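The Return of the Enclosed Balcony

For much of the past two decades, the apartment balcony was treated as a selling point first and a room second. It appeared in brochures with a small table and a view, and it was measured generously. Residents tended to discover its limits in their first winter, or in their first week of strong westerly wind, and many balconies became a place to keep a bicycle and two dead tomato plants.

That pattern is now changing. Across several mid-rise neighbourhoods, owners and strata councils are reconsidering the enclosed balcony, a form common in buildings from the 1970s and later dismissed as dated. The renewed interest is practical in origin. Households are staying longer in smaller apartments, and every square metre is being asked to carry a clear purpose.

The Bukley, a residential building completed in 2000, offers a useful case. Its original balconies were open on one side and received little use between November and April. When the cladding came due for repair, the owners voted to glaze the balconies under a single design approved for the whole façade. The work was staged over 20 months, one vertical stack at a time, so that scaffolding never stood in front of the entire building at once. Residents remained in their homes throughout.

The design firm, Softić, recommended operable panels in place of fixed glazing. Fixed glass is cheaper and quieter, but it turns a south-facing balcony into a greenhouse by early June. Operable panels allow heat to be released at the top of the opening while retaining shelter at seated height. The firm also advised owners to keep the original door between the balcony and the living area, and most accepted this advice. Removing that door generally brings the balcony into the heated envelope of the dwelling, with consequences for insulation, permits and the calculation of floor area. 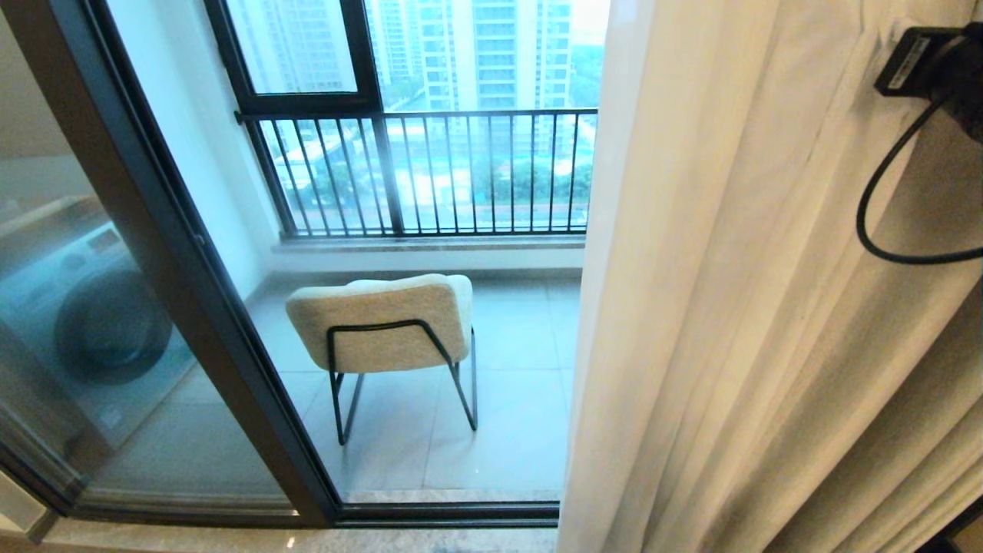
Does enclosing a balcony make it part of the indoor living space?
In most buildings it remains a sheltered, unheated space for regulatory purposes, provided the exterior-grade door and wall behind it stay in place. Owners should confirm the position with their strata council and municipality before any work begins.

The threshold deserves more attention than it usually receives. On an open balcony, the sill is there to keep rain out, and a raised lip is a sensible compromise. Once the balcony is glazed, the same lip becomes a daily obstacle, particularly for older residents and for anyone carrying a basket or a tray. At the Bukley, the step was lowered to 5 millimetres in the suites where drainage permitted. Elsewhere it was left alone, and residents were offered a short ramped insert supplied by Rurier.

Use has followed quickly. Laundry is the most frequent, as it is in many parts of Europe and Asia where the service balcony never fell out of favour. Others have installed shelving for preserves, a narrow desk, or a bench for seedlings. Moisture is the recurring concern in all of these cases. Clothes drying in a closed glass room will produce condensation on a cold night, and building managers advise leaving one panel slightly open until the washing is dry.

Acoustics have been a quieter benefit. Suites facing the tramline report that bedrooms set behind a glazed balcony are noticeably calmer in the early morning.

Not every building is a candidate. The added weight must be assessed by an engineer, and older slabs may not carry it without reinforcement. Fire separation between neighbouring balconies must also be reviewed. At Tovach, a larger complex to the east, an initial survey found that the balcony drains had been shared between floors, and the project was deferred until the plumbing could be separated. A revised proposal is expected to go to owners in the spring, with glazing limited in the first stage to the north tower.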